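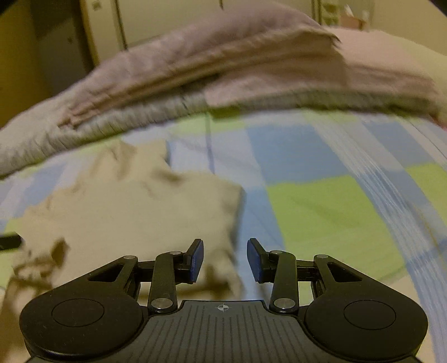
Putting the winter quilt away

Home & Laundry | 2 min read

It stayed cold later than usual this year, so the thick quilt only came off duty on Tuesday. It's the dusty pink one with the pale grey-beige, and it takes up a fair bit of the bed even when it's folded. I bought it from Stinar four winters ago for $169, which felt like a lot then. It has held up well.

I don't wash it at home. Our machine will technically take it, but it comes out with the filling bunched in the corners and needs two days on the line. The laundromat on Phan Street has the big front loaders, so I go there in the morning before they're all taken. Cool wash, half the powder, extra rinse. Then a low dry with a couple of clean tennis balls, stopping halfway to turn it over.

Once it's home I leave it folded on the bed for the afternoon with the windows open. If there's any damp left in the middle you can feel it by then, and it goes out on the line.

The checked sheet is staying on for now. It's cotton and fine for warmer nights with just a light blanket. I bought a second one in plain white and never use it.

While I had the bed clear of pillows I started on the clothes as well. The beige one is in the maybe group. I like the colour and it goes with most things, but I didn't wear it much over winter. I'll give it until January, and if it's still on the shelf it can go to the op shop.

For storage I use the zip-up cotton bags from Musstead. I tried the vacuum ones first and the quilt took weeks to get its loft back. The cotton bag is bulkier, so it has to go on the top shelf of the cupboard by itself, on its side. I put a cedar block in and write the month on a bit of masking tape.

Pillows are next, and I still need to find the second bag.

Filed under: Bedroom, Seasonal jobs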